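Fruit storage, second attempt

The first version of this post recommended a deep ceramic bowl. I have stopped using it. Fruit at the bottom of a deep bowl carries the weight of everything above it, gets very little air, and is out of sight until it smells. I lost most of a batch of plums that way in August.

The replacement is a wicker basket, a Brakar, bought secondhand. Open weave, low sides, a base wide enough for one layer. Fruit goes in stem up where it has a stem. Bananas go in last, as a bunch, curved side up so that the tips take no load.

Next to the basket I keep a plate. It is the sorting plate: small fruit goes there to be looked over before it is eaten or moved to the fridge. A plate is better than a second bowl for this, as a soft spot shows up as soon as the piece is turned. Anything marked gets eaten the same day or cut up for the freezer.

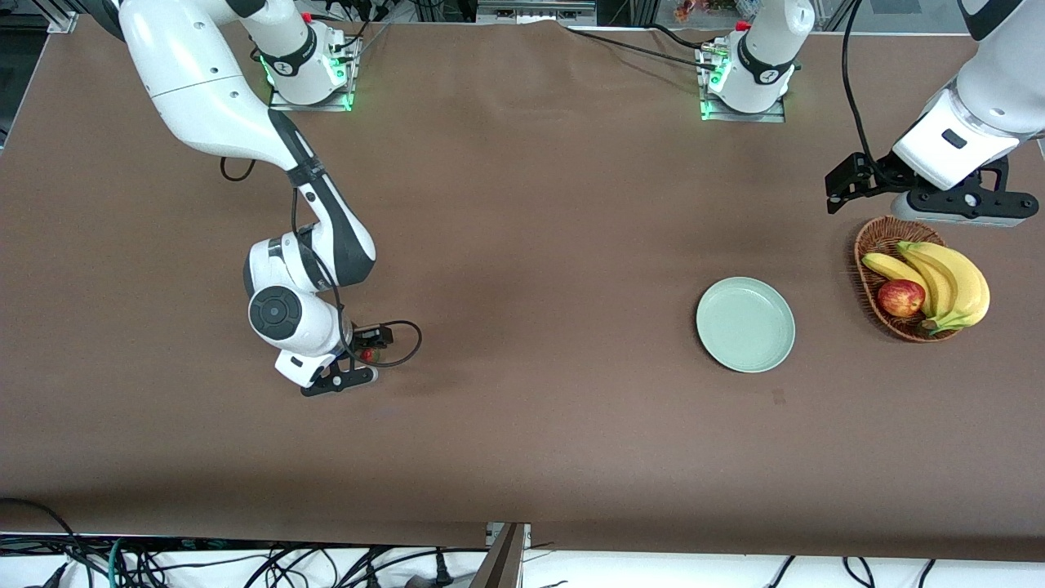
Should apples and bananas share a basket?

Only if you plan to eat the bananas soon. Apples give off ethylene as they ripen, and bananas respond to it quickly. With firm green bananas this is useful. With yellow ones, move the apples to the crisper drawer.

Some notes on placement. The kitchen counter reads 80 degrees Fahrenheit next to the oven on a baking day, which is too warm for nearly everything. The far end of the table stays cooler and gets no direct sun. I log it with a Nomero thermometer, the cheap one with the clip. Overnight low last month was 55.

Wicker needs some care. Crumbs and juice collect in the weave, so I line the base with a folded cotton cloth and wash the cloth at 40 Celsius (my machine is European). The basket itself gets a dry brush, then a damp cloth if needed, and it dries fully before fruit goes back in.

Still to test: the Gonside wire basket, which has feet and should let more air in underneath. My concern is the wire marking soft pears. I will line it the same way and compare.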